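Vastow to Offer Free Overdose Response Kits Starting Sat 3 November

VASTOW – Families, neighbors and anyone else who would like to keep an overdose response kit at home will soon be able to pick one up at no charge, thanks to a new program at the Drutier Health Center on Uddin Street. The center has 400 kits ready for the first round, and the staff there would dearly love to see every one of them find a home. 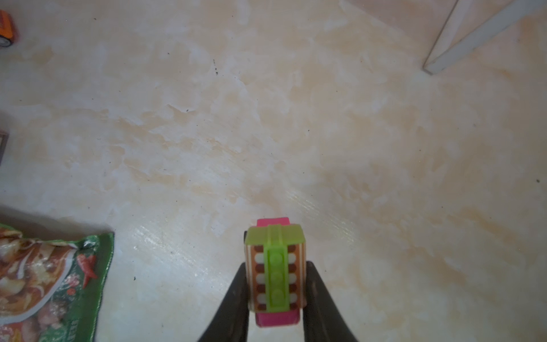
What is in the kit

Each kit holds 2 doses of naloxone nasal spray, a pair of gloves, a face shield for rescue breathing and a folded card with the steps printed in large type, in English and Spanish. It all fits in a zippered pouch small enough for a glove compartment or a coat pocket.

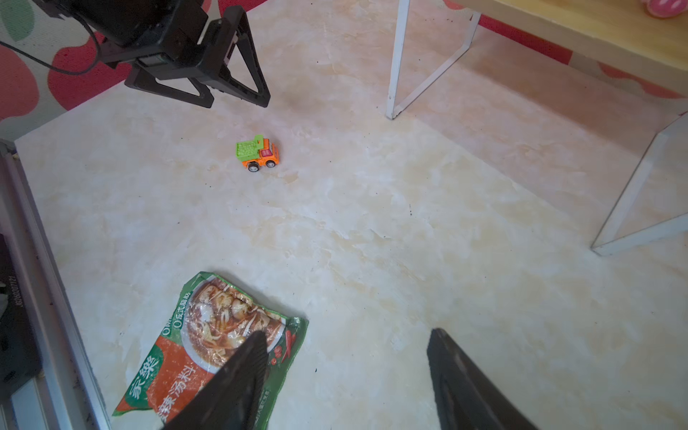 Do I need a prescription?
You don't need one, and you won't be asked for your name or your insurance card either.

Kasun Mollah, the center's pharmacist, spent much of October visiting churches, barbershops and the Rerker bus depot to talk about the program, and he came home with a long list of questions (and more than one plate of leftovers).

"People want to help, they really do, but they worry they'll do it wrong," Mollah said. "So we sit down with them, we take our time, and we go over it as often as they like."
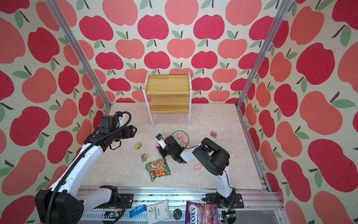 How long does the training take?
Plan on around 11 minutes, plus a little extra if you want to practice with the trainer spray.

Pickup begins at 11 a.m. at the side entrance, where there is a ramp and plenty of parking – please leave the spaces by the front doors for clinic patients.
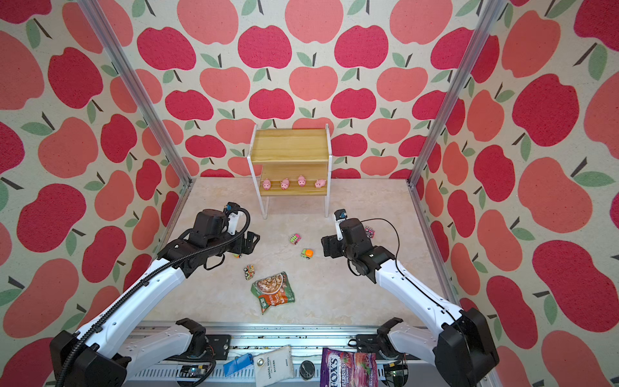 Kits should be stored at room temperature and swapped for a new one when the date on the box has passed. The center will take back expired sprays at the pharmacy window during regular hours. Anyone who uses a kit in an emergency should still call 911 right away and stay with the person until help comes, and replacement kits are free too.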